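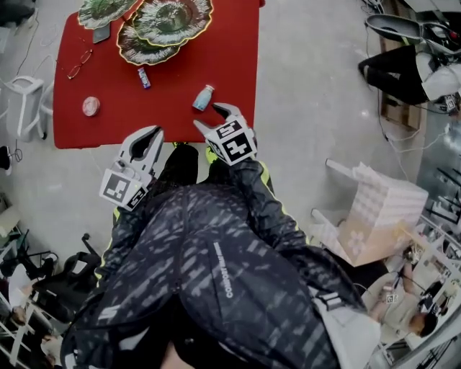 Danier Vetiver No. 8 Eau de Parfum

Item 1141
Spray, 40 ml
In stock

Vetiver No. 8 is a dry, rooty vetiver with grapefruit peel on top and a light smoke underneath. Danier first released it as an eau de toilette, and this is the stronger version that replaced it in June. The formula is close to the old one but has more vetiver, less citrus and a longer base. If you wore the eau de toilette, expect the first ten minutes to be quieter and the rest of the day to be darker.

Notes

Top: grapefruit peel, pink pepper, bitter orange leaf
Middle: vetiver root, nutmeg, clary sage
Base: smoked vetiver, cedar, oakmoss accord, a little tonka

How it wears

The opening is grapefruit and pepper, tart and slightly green. There is no sugar in it. The vetiver comes up within a few minutes and stays in the center from then on. It smells of dry roots and cut grass at first, then turns nutty as the nutmeg and sage settle in. After two or three hours the smoke and cedar take over. The tonka is faint and mostly keeps the base from getting scratchy.

On skin it lasts seven to nine hours. On a wool scarf or a shirt collar it will still be there the next morning. It projects to arm's length for the first hour and then sits closer. Two sprays is enough for an office. Four is a lot in a small room.

It works in any season. In hot weather the grapefruit is more noticeable and the smoke is lighter. In cold weather the reverse is true, and some customers find the base a bit ashy on a very cold day. If smoke bothers you, order the sample before the full size.

Compared with others we carry

Matos Vetiver Sec: greener, lighter and shorter lived. It has no smoke at all. A better pick for summer or for the gym bag.

Hetlow Root Cellar: earthier, with beet and damp soil notes. It is sweeter in the drydown than the Danier and much heavier on the patchouli.

Danier Cedar No. 3: shares the same base but swaps vetiver for pencil shavings and iris. The two layer well. Use one spray of each.

Sizes and prices

40 ml spray, $118
8 ml travel spray, $34
1 ml sample vial, $5

The travel spray is filled by Danier and comes in its own carton. It is not refillable. The sample vial is filled in our shop from a full bottle and labeled by hand. It has a plastic dabber, not a sprayer.

Packaging

The 40 ml comes in a gray carton with a foam insert. The cap is magnetic and heavier than it looks. Cartons from the first shipment have the old script logo and cartons from the second have block letters. The perfume inside is the same. We ship whichever is on the shelf and can't take requests for one or the other.

We do not sell testers or unboxed bottles of this item.

Ingredients

Alcohol denat., fragrance (parfum), water (aqua), limonene, linalool, coumarin, citral, geraniol, eugenol. The list on the carton you receive is the one to go by, as the maker can change it between batches.

The alcohol is 80 percent by volume. Keep it away from flame and let it dry before you put on silk or anything pale. The juice is a light amber color and can leave a mark on white cotton if sprayed up close.

Storage

Keep the bottle in its carton or in a closed drawer. A bathroom shelf is a poor place for it. Vetiver oils hold up well, but the grapefruit will fade if the bottle is left in sun. Stored in the dark, an opened bottle should be good for three years or more.

Some bottles show a fine sediment at the bottom after a few months. It comes from the natural vetiver and does not affect the smell. Leave the bottle standing and it will settle again.

Shipping

Perfume ships by ground only. We can't send it by air, so there is no overnight or two-day option, and we don't ship it to Alaska, Hawaii or P.O. boxes. Orders placed before noon leave the same business day. Ground takes two to six days depending on distance. Sample orders of five vials or fewer go out in a padded mailer, everything else in a box.

Returns

Sealed bottles can be returned within 30 days. Opened bottles can't be returned unless the sprayer is faulty. If the sprayer leaks or sticks, write to us with your order number and we will replace the bottle. Samples are not returnable. The price of one sample vial is taken off the full size if you order it within 60 days. Enter your sample order number in the notes box at checkout.

Stock note, 11/04/2024

The second shipment has arrived and all back orders have been sent. The 8 ml travel spray is limited to two per customer until the next delivery. Clindex, who distribute Danier in this country, have told us the old eau de toilette will not be made again. We have a few of those left under item 577. They are final sale.

Related items

Danier Cedar No. 3 Eau de Parfum, 40 ml
Danier Sample Set, six vials
Matos Vetiver Sec Eau de Toilette, 50 ml
Hetlow Root Cellar Extrait, 30 ml
Empty glass atomizer, 5 ml, with funnel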